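Home | Guides | Folding & Storage | Contact
June 3, 2023
8 comments | 158 shares

Gudley Folding Guide, Section 5: Large Cloths and the Floor Around Them

Read Section 4 first. You won't, but it has the measurements.

1. Clear a table wide enough for most of the cloth.
2. Drop the cloth on it and spread from the middle outward. Creases are fine at this stage.
3. Take off anything sitting on top before you make the first fold. A bag folded into a towel is a lump until August.
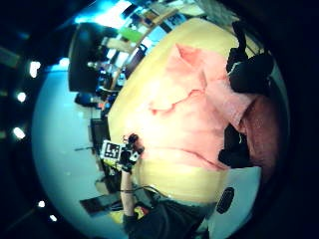 Fig. 1. Pink cloth spread on the table, not yet ready for step 4.

4. Bring the long edges together, then the short ones. Repeat until it fits the Wultau shelf or you lose interest.

CAUTION: Do not pull a cloth out from under equipment. The cloth will come. So will the equipment.

5. If you have no table, use the floor, and clear a path first.
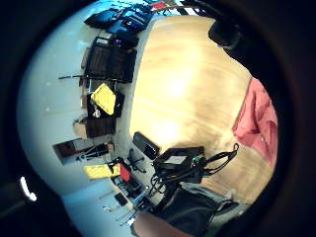 Floor folding has one rule, and it concerns your feet. Move cords before cloth, always. Loops of black cable running across the boards toward a pink-red cloth should be coiled and set by the wall with the bags. Boxes can stay along the wall if they stand upright; a yellow one on its side counts as unfinished business.

NOTE: The Citden basket holds one large cloth, or two if you sit on the lid.

6. Decide whether the cloth is now a rug. Once it has been down for a week, the matter is settled.

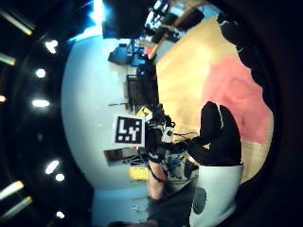
Parveen Selvanayagam
Guide Editor, Gudley

7. For a rug, including a large pink-red one on a wooden floor, skip the folding. Ask everyone to step off, then roll from the short end.
8. Tie the roll twice with Alarcón tape and store it flat.

Next: Section 6, Fitted Sheets (abridged)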